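Bultovden open lab day, notes from the software side

Posted 12 Jan 2025

Writing this up fast before I forget it, so excuse the mess. Went out to the Bultovden open day with a couple of others from our controls group. Two hours on the highway, fog the whole way, parking in a gravel lot behind the arena. Sign-in, visitor badge, coffee in an urn. Decent muffins.

Most visitors were there for the hardware hall. We skipped most of it. Our interest was the software: how they get from hand demos to a policy that runs, and what tooling sits in the middle. Short version, the tooling is the good part.

First stop: the planner room

Bogale is their motion planning stack. In-house, grew out of a warehouse project. They had it up on a big monitor with a simulated two-arm cell, and you could drag an obstacle around with the mouse and watch it replan. Smooth enough. Got it to stall once by parking a box right between the two elbows. The engineer at the keyboard just nodded and hit reset.

What I wrote down:

- Plans in joint space, checks collision on a coarse model first and the fine one second. Same idea as ours, better caching.
- Both arms are planned together. No leader and follower. Costs them time on the long moves.
- Timeouts hand over to a slow retreat motion, never a hard stop. We should steal this.
- Config is one file per cell, versioned with the code. Every run logs the hash.

Asked about cloth. Bogale doesn't know anything about cloth. It gets a target for each gripper from upstream and that's it. All the fabric smarts live in the learned policy, which was the next room.

Second stop: demonstration capture

Smaller room, quieter, and where we spent most of the morning. The demos are recorded with hand-held grippers, and the software works out where each gripper was at every moment and turns that into something an arm can follow. Soft goods at the moment, so small garments. Rurnwood is the name of the capture and replay package.

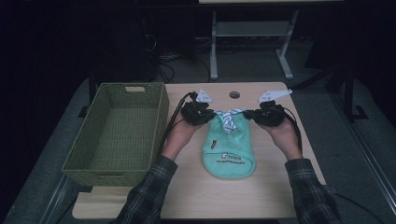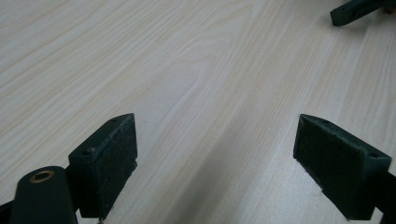
Rurnwood, in more detail

The pipeline as I understood it, corrections welcome:

1. Record. One stream per camera plus gripper opening. Everything gets stamped off a single clock. They were burned by this in September, when two streams drifted apart and a whole week of demos had to be binned.
2. Track. Gripper pose solved offline, not live. If the solver loses a gripper for too long, the demo is flagged and a person looks at it.
3. Trim. Dead time at the start and end comes off automatically. It used to trim pauses in the middle as well. They turned that off, the pauses turned out to matter for fabric.
4. Check reach. Every demo is run through Bogale to see if the real arms could follow it. This is where the most get thrown out. People twist their wrists in ways the arms can't.
5. Train. Nothing exotic, they said, and wouldn't say much more.

The set they're training on right now has 2176 demos in it after filtering. They wouldn't give a number for before filtering, I did ask.

The replay viewer is the thing I'd pay for. You scrub along a timeline, camera views on top, gripper opening as a trace underneath, and the reach check coloured along the bottom in green and red. Click on a red bit and it jumps to the pose that failed and shows you which joint. No digging through logs. We've been doing the same job with a notebook and a lot of swearing.

Some talk about the view from the gripper camera. The fingers are always in the picture and they don't mask them out. Their reasoning is that the policy needs to see the pads and whatever is between them. They tried a masked version and grasps on thin edges got worse. No chart for that one, just their word, but it matches what we saw with the bag handles last year.

Latency

Somebody behind us asked the latency question before I could. Policy runs at 14 Hz on the cell computer. Each step it puts out a short chunk of gripper targets and Bogale's follower blends the new chunk into the old one. When the network box gets busy the blend is what saves them. They showed a plot with blending off and it was ugly, a sawtooth all the way along the wrist.

I'd like to know what happens if a chunk is dropped completely. Didn't get a clear answer. "It holds" was the answer, but holds what, position or force? For cloth under tension that's a big diffrence. Will email them.

Third stop: Darevdale test cell

Darevdale is the name of the evaluation setup, and I gather the name of the building it used to be in. Real arms behind a light curtain, a queue of policies, and a scheduler that picks the next trial. Each policy gets 22 trials before it shows up on the board. Order is shuffled so a warm motor or the afternoon sun doesn't favour one candidate. Good practice, we don't do it.

Watched 6 runs. Four went fine. One let go of a corner early, and in the other the policy just hovered over the table doing nothing until the watchdog ended it. Credit to them for leaving both on the public board.

Scoring is done by a person with a tablet. They had an automatic scorer for a while but it kept passing folds with the sleeve stuck out underneath.

Lunch and the rest

Chili, buns, too few chairs. Talked to a pair of grad students about calibration and whether anyone likes doing it (no). Missed the hardware tour completley because the calibration chat ran long.

Afternoon talk on perception was OK. Mostly segmentation on shiny packaging, not our problem. Left at the questions to beat the snow.

To follow up

- Email re dropped chunks, hold position or force
- Ask if the Rurnwood viewer reads other log formats. They hinted at yes
- Shuffled trial order for our own bench, could do this Monday
- Retreat motion on planner timeout
- Return visitor badge, it's still in my coat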